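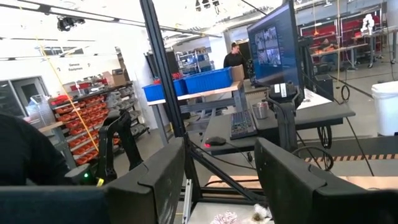 Von Annegret Behling

es wird wieder früher dunkel, liebe Leserinnen und Leser, und wie jedes Jahr um diese Zeit bekomme ich Lust auf Blumen, die keine Rücksicht auf den Kalender nehmen. In unserer Werkstatt in Bremudside stehen die Regale mit den rotorangen Kästchen voll wie eh und je, und auf der hellen Werkbank haben neben dem Pappkarton auch die beiden blauen Kisten ihren Platz. Zwischen all dem Praktischen tut ein bisschen Farbe einfach gut!

Ich gebe zu, dass ich mit Kunstblumen lange gefremdelt habe. Inzwischen stecke ich sie richtig gern, weil man sich Zeit lassen und alles noch einmal herausziehen darf. Die weißen Blüten mit den langen Stielen mag ich am liebsten in einer hohen Vase mit engem Hals - da fächern sie sich fast von allein auf. Das Orangerot gehört für mich in ein kleineres, bauchiges Gefäß, und eine Tulpe darf ruhig ein gutes Stück herausragen.

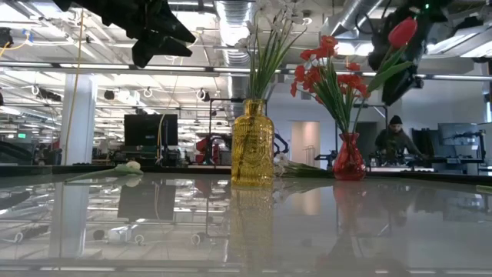

Bernsteingelb und Rot auf spiegelnder Platte: zwei Vasen mit Kunstblumen

Wer zu Hause nachstecken möchte: Biegt die Stiele vorher ein wenig mit der Hand und legt ein paar Blüten erst einmal lose auf den Tisch. Beim nächsten Steckabend im Beltholm haben wir 20 Plätze, Vasen sind vorhanden, eigene dürft ihr natürlich gern mitbringen. Im März geht es dann mit Frühlingszweigen weiter.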